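Grulness: Letters and Logbooks from a Coastal Patrol Airfield, edited by Lotte De Haan

I have a whole shelf of wartime airfield books, and most of them I bought for the photos and never read to the end. This one I finished in four evenings (and then went back to the middle section, which I'll get to). It came out in August from Nulley, a small press I'd never ordered from before, and it runs 244 pages in a large softcover format.

The subject is Grulness, a patrol base that flew long, dull, cold trips out over the water and hardly ever saw anything. If you want dogfights, go elsewhere! De Haan has built the book out of letters home, pages from crew logbooks and the station's own maintenance ledgers, and she lets them run at length. One navigator writes to his sister eight times before he mentions an airplane at all. He's much more interested in the eggs. I loved him.

What I liked

The ledgers, believe it or not. I expected to skip them and ended up reading every line. You get the same engine coming off the same airplane three times in one winter, with the notes getting shorter and crankier each time, and by the last one the fitter has just written "again" and his initials. De Haan matches these up with what the crews were saying in their letters the same week, so you see both sides of a bad airplane. That's the middle section I went back to, and I'd buy the book for it alone.

The index of people is great too. It covers 2793 names, ground staff and cooks and drivers included, and each one has a trade and a rough date of arrival where she could find it. My great-uncle isn't in there (wrong base, I knew that going in), but I looked anyway, and I bet a lot of families will have better luck.

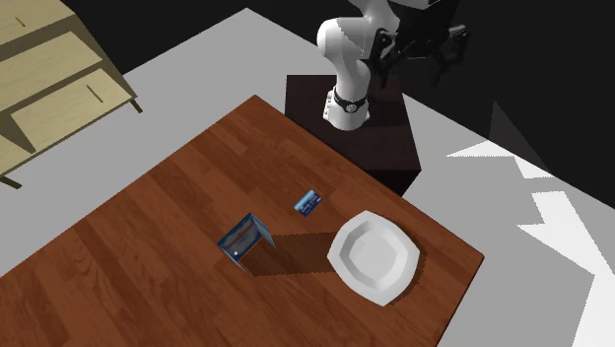

What I didn't like

The maps. There are only two, they're both printed across the fold, and the one showing the patrol areas loses a good chunk of coastline in the gutter. For a book where half the letters talk about which bit of sea they were over, that's a real pain. I ended up keeping an old school atlas open next to me.

The captions are skimpy as well. A row of men in front of a hut gets "Personnel, winter" and nothing more, even when two of them are plainly named in a letter on the facing page. I don't know if that was caution or a deadline.

And the chapter on the station dog goes on too long. Sorry, dog people.

Paper and binding

Nice heavy paper, and the logbook pages are reproduced big enough that I could read the pencil without my magnifier. The spine has held up fine so far, though I'm careful with it. Oanh Âu did the layout, and the way the letters are set in from the margin makes it easy to tell who's talking.

Should you get it?

If you like the everyday side of air war history, yes, and get it while Nulley still has copies. If you mostly want airplane profiles and paint schemes, borrow it first. I'm giving it four out of five, and I've already asked the press if a second volume on the later crews is coming. They said she's working on it.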